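Drulum furniture open day, Riltano works

The leaflet promised "a day behind the upholstery," and 391 people had signed up for it, according to the badge list at the gate. I went with Naima Tahiri, who was shopping for a sofa. I was mostly curious whether a company that talks so much about craft would let us watch any.

We saw twenty minutes of it. Two women were stitching covers at the far end of the cutting hall, behind a rope, and our guide, Adel Zerouali, kept talking over the machines. He said the works turns out 700 chairs a month. When I asked how many of those are sewn on site he said he would have to check, and he was still checking at lunch.
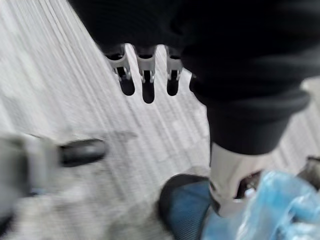 Fabric was the next stop, and the weakest. We were told that every cloth is tested for wear, but the test rig was "being serviced" and the results were on a poster with no units. Black is supposed to be the forgiving choice for a family room. I doubt it. Black cloth above a pale gray floor, with its folds and wrinkles, is a fair preview of what you get once a tight cover starts to slacken, and no poster will fix that.

The showroom was better. Prices were on the tags, for one thing. The armchair Naima liked was $969, pillow extra, and delivery not before December. 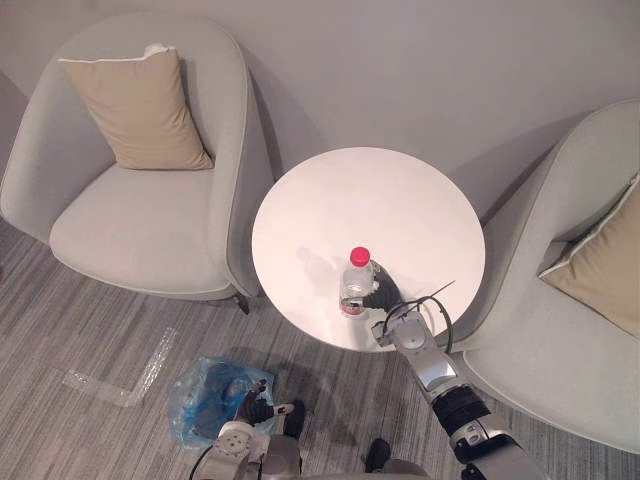
Light gray tub chairs with a round white side table, in the showroom.

I sat for a good while and my back had no complaints, though ten minutes in a chair says little about ten years. Naima took the price list home. Coffee was free, parking wasn't.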